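Section 5. Laying out and checking your first practice table

Welcome to the part of the guide where things start to move. If you have followed Section 4 you will have Tarell installed, the Sakden arm profile loaded, and a plain grey surface waiting for you in the main window. It is tempting to press Run straight away, and we do understand, but please give this section a read first. The habits you pick up in simulation are the ones you will carry over to a real arm, and a real arm is a good deal less forgiving of bad ones.

What follows is the Jata house practice for tabletop picking. It was drawn up by Danica Živković for our own trainees and last revised on March 11, 2023. It is guidance for good working and does not replace the safety rules of your own site, the handbook for your arm, or the risk assessment that has to be done before any real machine is switched on. Where those say something stricter than we do, follow them.

5.1 Before you begin

1. Open Tarell and choose New Table from the first menu. If you are asked about a previous session, choose Close Without Keeping, unless of course you want to keep it.

2. Give the table a name that somebody else could make sense of. "Test" and "test2" are very popular and cause a great deal of grief later on. The name should say which arm, which set of objects, and which task.

3. Check that the arm profile in the top bar matches the arm you intend to use in the end. A layout that works nicely with one arm may be quite out of reach for another, even when the two look much alike on screen.

4. Set the speed limit to Training. You may raise it later, once you have passed the checks in 5.4.

Note: The Training limit is kept with the table and travels with it if you send the file to a colleague. Please don't lift it on someone else's table without telling them.

5.2 Placing the objects

5. Open the Yáñez object library and pick the items you want. For a first table we like a mixture of shapes and sizes: a big flat box such as the crackers, something small and upright like a can, a bottle, a cube, a slim marker, and one thing with an awkward lumpy outline. If every object is a neat block you will learn how to pick up neat blocks, and you will be rather let down when the first odd shape comes along.

6. Put the objects down within easy reach of the arm, and leave the outer margins of the surface clear. An arm at full stretch has fewer ways of getting round things, and you want it to have plenty of choices while you are learning.

7. Turn some of the objects a little. Household things are seldom lined up square with the table, and a gripper that only ever meets straight edges tells you nothing about how your approach angle will cope.

8. Press Settle and wait for the objects to come to rest. On an older computer this can take a few moments -- do let it finish, as starting a move while something is still rocking will give you results that you cannot repeat.

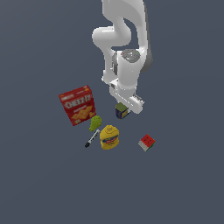

9. Now choose your target. Click on it once in the object list, on the left of the window, and check the name that comes up in the task bar. Clicking in the view itself also works, but with objects close together it is very easy to choose the neighbour by mistake, and you may not notice until the arm sets off towards the wrong one.

10. Save the table before you do anything else. If a run goes badly you will want to come back to exactly this layout, and rebuilding it from memory is a dull way to spend an afternoon.

Caution: Objects in simulation can be knocked, dropped and squashed without any harm, and it is easy to grow careless about it. Please treat every unplanned contact as a fault, write it down, and find out what caused it. A bump which costs nothing on screen may cost a finger pad, or something a good deal worse, at a real bench.

5.3 Bringing the gripper to the target

We ask everybody to work in two stages, approach and descend, with a proper stop between them. It feels slow to begin with. After a week or so you will hardly notice you are doing it.

11. Open the gripper before the arm starts to travel, and make sure the opening is wider than the part of the object you mean to hold.

12. Choose Approach. The arm will travel to a hold point above the target and stop there. Leave your hand near the Stop key for the whole of this move, even though there is nothing to be hurt. You are training your hand as well as your eye!

13. While the arm is at the hold point, look at the gripper from at least two directions. A view from above at a slant is handy for seeing the whole table at once, but it can flatter you: a gripper may seem to be touching an object when there is still a gap, or seem well clear when it isn't. Use the side view to settle the matter.
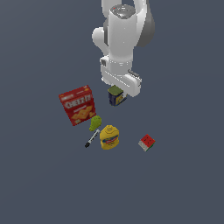

Figure 5.2. Gripper over the small can, with the cracker box, bottle and other items left in place on the surface.

14. Check the space around the target as well as the target itself. The hand of the gripper is a good deal broader than its fingers, and it is usually the far end of it that catches on a neighbour. If there is any doubt, turn the wrist and look again, or go back to step 6 and give the objects more room.

15. Choose Descend. If the contact warning shows before the fingers have reached the grasp height, press Stop, choose Retreat, and return to step 12. Please don't try to nudge your way through it.

16. Close the gripper, wait for the Holding message, and only then lift.

Note: A force setting that suits a stiff can may be far too much for a soft bottle. Set the force for each object separately. The library comes with starting values, but they are only that, and it is worth trying your own.

5.4 Checks before you change anything

A single good pick is a lovely thing to see but it doesn't prove very much. Before you raise the speed, change the gripper or add to the table, we ask for the following.

17. Run the same pick 12 times from the saved layout. Every run should finish with no unplanned contact.

18. Run it a further nine times with Shuffle switched on, so that the objects are moved and turned slightly between runs. Keep the record of any run that fails, and keep the layout along with it.

19. Go through the failed runs with somebody else if you possibly can. A fresh pair of eyes will often spot that all the trouble comes from one side of the table, or from one particular wrist angle, when you have been staring at it for too long to see.

20. Fill in the run sheet. Put down the table name, the arm profile, the speed and force settings, and your own initials. The notes box holds 800 characters, and we would much sooner see it full than empty.

Caution: Passing these checks in Tarell does not clear a task for a real arm. Friction, lighting, worn finger pads and cables that sag are all things the simulation treats very kindly. Before moving to hardware, work through Section 9 with the person responsible for the cell, and begin again at the Training limit however well things went on screen.

If the arm stops at the hold point and will not descend at all, the usual cause is a target that was moved after step 9. Select it again from the object list and repeat the approach. If that doesn't help, reload your saved table and start from step 11.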